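饮料入柜这一步做了三周,记一下进展

上一篇写到机身能在原地站稳,双臂可以按录好的轨迹走完一遍。这三周把任务往前推了一格:从白桌上取一瓶饮料,转到冰箱前,放进下层抽屉,瓶子躺平。动作拆开看都不难,连起来以后每个环节的误差都往后传,最后全堆在抽屉口。

场地还是 Clestlow 的共享工作间。人字拼的木地板有个好处,脚底摩擦系数比较一致;坏处是反光,傍晚灯一开,头部相机的曝光就往下掉。桌子、冰箱和机身的相对位置我没有做固定工装,只在每次开机时重新标定一遍。桌腿上原来就贴着编号和红色标记,拿来当粗定位参考够用,精定位靠桌角和抽屉前沿。

系统分三层。最底层是关节控制,机身自带,我不碰。中间层是我自己写的 Frade,负责双臂逆解、碰撞检查和手部指令的合并,跑在 100 Hz。最上面是任务脚本,一个很朴素的状态机,每个状态有进入条件、超时和退回路径。有人在评论里问为什么不直接上端到端策略,答案是数据不够,另外我想先知道误差从哪来。

供电和网络都走线。无线试过两次,丢包时手臂会停在半空等指令,停的位置不可控,后来就一直拖着线跑。从背后拉到高处的那一束留了余量,机身转身时不会被拽住;地上那一根麻烦一些,转向时会绕到脚边。

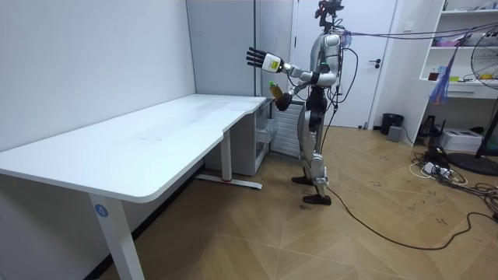
线的问题到现在也只解决了一半。我把地面线的走向写进了转身的规划里:转身只允许朝一个方向,回程原路转回来,不许转满一圈。代价是有些状态之间的过渡要多走几步,节拍变慢。挂线的滑轨在 Hallach 那边做了图纸,还没装,等顶上的承重问过再说。

抓瓶子的部分比预想顺利。塑料瓶装满液体时刚度足够,手指包上去以后力控给一个很低的目标值就能提起来。喝掉一部分的瓶子不行,瓶身会瘪,抓取点要往上挪,靠近瓶肩。现在的做法是先在偏上的位置合拢,拇指从前面压住,提起一小段高度,看腕部力矩有没有持续漂移,有漂移就放回桌面重抓。重抓上限设了两次,超过就退出任务,人来处理。

瓶盖颜色本来没打算用,后来发现是最稳的特征。瓶身透明或者半透明,深度相机在上面的点云是碎的,瓶盖不透明,饱和度又高,绿的黄的都能分出来。先找盖子,再沿瓶轴往下推瓶身姿态,比直接拟合圆柱可靠。不带彩色瓶盖的瓶子暂时不在支持范围内,桌上那些别的小东西也一律当障碍物处理。

视觉到动作的延迟需要单独说。头部相机的图像经过编码、传输、检测、姿态滤波,到 Frade 收到目标位姿,最早测出来近 700 毫秒。静止抓取没什么感觉,一旦机身自己还在微调重心,目标位姿就是旧的,手会稳定地偏向一侧。查下来大头在滤波窗口,开得太长。后来改成机身静止时用长窗口,机身在动时只用最新一帧,并且按躯干里程计把目标位姿外推到当前时刻。偏移基本消失,抖动多了一点,可以接受。

放瓶子比抓瓶子难。抽屉口前沿有一圈凸起的边,瓶子要水平越过去再往下放,手指本身又占高度。用手掌朝下的姿态去放,指背会先碰到上面的面板。改成从侧前方伸进去,瓶轴和前沿大致平行,一指在上一指在下夹住瓶身中段,越过前沿以后再降。

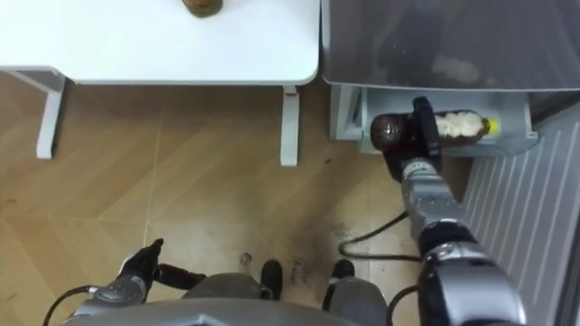 工作间笔记 第 88 期

从侧前方进去有一个副作用:前臂会贴近旁边带竖槽的白色面板。碰撞模型里那块面板原先是一个长方体,尺寸给得偏大,规划器经常直接报无解。我重新量了一遍,把安全距离收到 5 毫米,再把接近速度降下来。数值看着激进,但这一段轨迹是慢速的,腕部力矩一超阈值就停,实际风险在可控范围。高速段仍然用原来的大包络。

松手的时机改过几版。第一版按位置松手,到了目标高度就张开,瓶子有时离底面还有一截,落下去会滚。第二版按接触松手,腕部竖直方向的力变化超过阈值才张开,问题是瓶底先碰和瓶肩先碰的力曲线不一样,阈值不好定。现在用的是两段式:先降到接触,再沿瓶轴方向做一个很小的摆动,让瓶身两头都贴实,然后下面那根手指先撤,上面的手指最后抬。撤指的顺序很重要,反过来会把瓶子带起来。

双臂配合目前做得很保守。理想情况是一只手放,另一只手已经拿着下一瓶在旁边等。脚本里允许这样做,但加了互锁:任何一只手进入抽屉区域,另一只手必须停在桌沿外侧的等待位,只保持抓握力。等待位选在桌角附近,瓶底悬空,离地面和桌腿都有余量。保持抓握的那只手如果检测到滑移,整个任务暂停,另一只手先退出抽屉,再处理滑移。听起来啰嗦,早先没有这个互锁的时候,两只手在日志里互相等过对方,死锁了很久我才看出来。
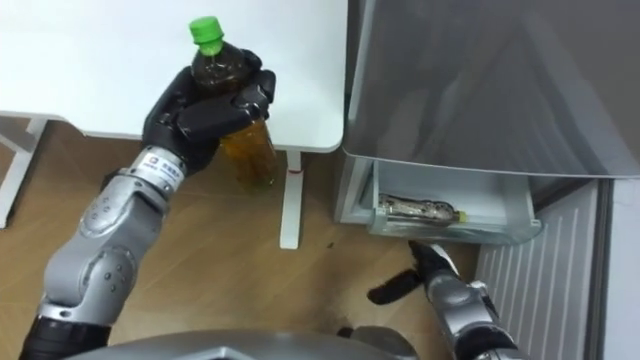 抽屉里横放一瓶,左手持另一瓶,右手张开停在抽屉前方。

冰箱门的处理说一句:不让机器人开。门由人先打开,抽屉也由人先拉出一段。开门要解决的是铰链半径估计和机身后退的协调,和放瓶子是两个题目,混在一起调,日志没法看。抽屉拉出的长度每次不一样,所以脚本开头多了一步,检测前沿位置,太浅就提示人再拉一点。透明抽屉的前沿同样没有好的点云,我在灰度图上找边,再和标定好的柜体平面求交。白天能用,晚上误差变大,打算补一条灯带,位置还没定。

手这边换过不同的末端。五指手的适应性好,抓瓶子几乎不用挑角度,但它宽,进抽屉吃亏,而且关节多,自检时间长。现在倾向于让五指手只管桌面一侧的抓取,进抽屉的动作单独给一套手指并拢的预设。预设在 Frade 里就是一张表,关节角加上每个关节的力限,换末端的时候换表,上层脚本不动。接口定成这样以后,改硬件的成本低了很多。转接法兰是找 Clenham 加工的,第一批孔位偏了,返过一次。

日志格式也顺手改了。以前关节、图像、状态机各存各的,时间戳对不上,回放靠猜。现在统一用控制主机的单调时钟打戳,图像按到达时间和曝光时间各记一份。文件大了不少,查问题省下来的时间远超过硬盘的钱。有一次瓶子总是放歪,翻日志才看到是状态机在转身还没完全停稳的时候就进了接近状态,条件里写的是速度低于阈值,没有写持续多久。补了一个持续时间,歪的情况就少了。这种条件以后都应该带持续时间,已经写进模板。

待办照旧列在下面。

挂线滑轨的安装,依赖承重确认。
空瓶和半瓶的区分,目前靠提起后的力矩判断,想提前到视觉阶段。
抽屉里已经有瓶子时的落点选择。现在是固定落点加人工检查,应该改成先看空位再选。
夜间照明。
地面线的收线方式,试过扎带和线槽,线槽会被脚踢到,扎带还行。

落点选择会先做,其余的看十月工作间能排到多少时间。周六下午场地一般空着,我多半在那边。Frade 的配置表等字段稳定以后再贴出来,现在每周都在改名字,贴了也没法用。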